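Category: Work and Automation | Research articles
Shares 30 | Comments 6

4. Changes to work at the crate bench

4.1 The task before the change

The returns hall at Peston receives used bottles in open crates. Before the trial, each bench was staffed by one person per shift, who lifted bottles out of mixed crates, set aside those of the wrong type or with damaged necks, and refilled the crates for the washer. The work was paced by the infeed belt. Staff could not stop the belt themselves, but could ask the line lead to do so.

Interviews held in January, six months before the trial cell was due to start, describe the task as light in any single lift and tiring over a shift. The complaints recorded most often concerned the wrist and the shoulder on the reaching side. Noise came next. Few of those interviewed described the sorting decision itself as difficult, although several noted that it took a new starter some weeks to judge a chipped neck by touch.

The firm's own job sheet listed the task under a single heading, "crate handling". We found this unhelpful for our purposes and divided the work into four parts: picking, checking, placing and clearing. Clearing covers everything done when the other three go wrong, such as freeing a jammed bottle, removing broken glass or pulling a crate from the belt. It did not appear on the job sheet at all, and no time was allowed for it in the shift plan.

4.2 The proposed cell

The cell was specified by Bronard and modelled in simulation by Gimavico before any floor space was given over to it. It was intended to take over picking and placing in full and checking in part. Clearing was to stay with staff. Figure 3 shows the simulated bench with two arms above a shared table, a bottle crate and a small tray.
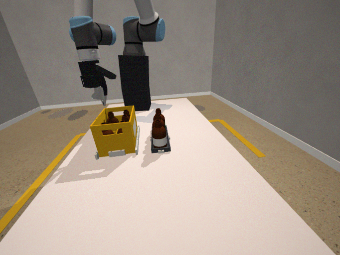 Figure 3. Simulated crate bench. Two arms, yellow bottle crate and tray with two bottles.

It looks like less work for us until you ask who goes in when a bottle tips over, one operator wrote in the margin of the consultation form, and the answer is the same person as before, only now they have to wait for the arms to stop. The comment was unsigned. Similar points were raised at both consultation meetings, and they led us to examine clearing in more detail than the study plan had foreseen.

The simulation treats a tipped bottle as a failed run. The run ends, the bench is reset and the next run begins. On the floor there is no reset. A person must request access, wait for the arms to reach a safe stop, enter the marked area, put the bottle right and restart the cell from the panel outside. The time taken by these steps does not appear in the simulated cycle time, and the first staffing estimate supplied to the site was based on that cycle time alone.

4.3 Method for estimating human time

We asked Gimavico for the log of all simulated runs at the final bench layout. The log held 1802 runs. Each failed run was assigned by hand to one of three classes: no human action needed, action possible from outside the cell, or entry required. Two of the authors did the sorting separately and settled differences by discussion.

We then timed the entry procedure on a marked-out floor area, without arms, using the access steps from the draft safety sheet. Staff from the returns hall took part during paid hours and were free to withdraw. The procedure was repeated 20 times. Times for walking, waiting, clearing and restarting were recorded separately. The waiting time was set to the figure in the Bronard specification, which had not at that stage been checked on a working cell.

Two limits should be stated. The marked-out area was quiet and well lit, whereas the returns hall is neither. The participants also knew that an entry would be called for, and so lost no time in noticing the fault. Both limits will tend to make our estimate too low.

4.4 Effects on the job

The largest change is in the pattern of the work. At the old bench the operator was busy at a steady rate and could see the next crate coming. Under the proposed cell the operator minds several benches, with long spells of watching broken by calls that cannot be predicted. Participants disagreed on whether this was an improvement. Those with existing wrist or shoulder trouble generally favoured it. Others expected the watching to be harder to keep up at night.

Checking raises a separate question. The cell compares bottle shape against a stored outline and passes doubtful cases to a person. Under the old arrangement the same person handled every bottle, sound or damaged. Under the new one they would handle the doubtful cases only. Staff with long service thought that the sense of touch used to find a chipped neck would fade if it was not used on ordinary bottles. We have no measurements on this point. The site has agreed to keep one hand-worked bench in rotation, with each operator spending 30 minutes of every shift there, and this will allow the matter to be followed up.

Pay grades were outside the scope of the study. We note only that the draft job sheet for the cell retains the grade of the old one, while adding fault clearing, panel operation and the written record of each entry. The staff side has asked for the sheet to be reviewed once the cell has been in use for a full quarter.

4.5 Changes made to the design

Three changes followed from the consultation. The restart panel was moved to the side from which operators approach. A stop control that any member of staff may use, without asking the line lead, was added at each bench. Entries to the cell are now logged as work and carry a time allowance in the shift plan. The allowance is a provisional figure taken from the timings in 4.3 and will be replaced when floor data are available.

A fourth request, for a slower infeed during night shifts, was not adopted. The site gave washer capacity as the ground for refusal. The request remains open and is listed with the other unresolved items in section 6.

Published July 14, 2023

Related articles
Shift handover records in automated packing halls
Waiting time and safe stops: a floor study at Işık
Who clears the jam? Fault work and job grading
Stop controls and line authority in bottle washing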